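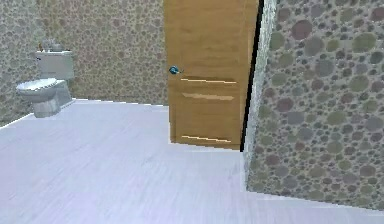

Witora is a set of reader reviews of economics and finance books, typed up and tagged so you can search them, sort them and argue with them. I started it because I wanted to know which books on banking and money regular people finish, and star ratings were useless for that. The reviews come from Brindis, the little newsletter I edit with Marjorie Yeoman, and our readers love to mention where they read a thing. So there's a column for it! The values are train, bed, kitchen, bathroom, other and blank. Bathroom means a room like the one up top, white toilet in the corner, door closed, and you'd be amazed how much monetary policy gets read in there. Please don't merge it into "other". I did that once and Marjorie made me put it back.

What's in the folder

reviews.csv is the main file, 306 rows, one review per row
books.csv has one row per book, joined on book_id
tags.txt is the tag list with my notes on each tag
fixes.txt is a running list of corrections, newest first
README is what you're reading

Columns in reviews.csv

review_id: a plain number, never reused, even when a row gets pulled
book_id: matches books.csv
reviewer: a short code, no real names
read_where: see above
finished: yes, no, or skimmed
stance: agrees, disagrees, mixed, or can't tell
topic: crisis, banking, trade, housing, personal finance, history, or biography
stale: yes if the reviewer complains that the material is out of date
words: length of the review
text: the review itself

A few notes on those. "Finished" is what the reviewer says, and I take their word for it. "Skimmed" was Wanting Fang's idea and it's the best thing in the file, I think, because so many people read the first chapter and the last one of a finance book and feel perfectly fine about it. "Stale" only counts if the reviewer says so. I have opinions about several of these books (oh, do I) but they don't go in the column.

The longest review allowed is 2,000 words. Brindis has always had that limit, so nothing was trimmed to fit, though you'll notice a handful of people who clearly saw the limit as a target.

How the tags got done 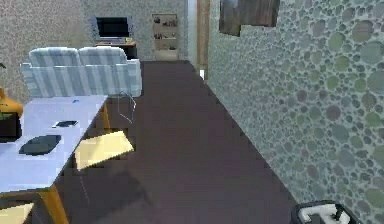

Two of us tagged every review separately, me and Sabina Havlíček, and then we compared. Topic was easy. Stance was awful! A reviewer will spend five paragraphs explaining why the author is wrong about deposit insurance and then tell you to buy it for your brother-in-law. We went back and forth on those and mostly landed on "mixed". If we still couldn't settle it, Ľudovít Michalík got the deciding vote, and he'd like it known that he disagrees with us about housing books as a category. His view is that half of them are really personal finance. He may be right, and if you want to lump the two together for your own work, go ahead, it won't break anything.

The cleanup script is called Nina. It fixes curly quotes, strips email signatures and fills in the words column. It doesn't touch spelling. People spell "Keynesian" in a lot of different ways and I've grown fond of all of them, so if you're doing word searches, try a few versions.

Things to watch out for

These are newsletter readers who chose to write in. They like books, they have time, and they lean hard toward anything about a crash. Don't use this to say what the public thinks about economics.

Essay collections are a headache. Reviewers often like one piece and can't stand the next, and the file only has room for one stance per review. I've added an "essays" flag in books.csv so you can pull those out.

There are 10 reviews of books from Domen, a small press Marjorie used to proofread for. She didn't review any of them, but it seemed fair to mention.

Reissues get their own book_id if there's a new introduction. Zohreh Farahani caught several I'd lumped together, and those are split now. See fixes.txt.

Using it

Classroom use, hobby projects, your own charts, all fine. Please credit Witora and Brindis. If you quote a review in print, ask first and I'll check with whoever wrote it. Some readers were happy to be in a data file but don't want to turn up in a magazine, and I promised them I'd ask.

Corrections are very welcome, especially on the topic column. Send me the review_id and what you think it should say. Last round of fixes went in on 29th April, and the next one will go in whenever Sabina and I stop bickering over the biographies.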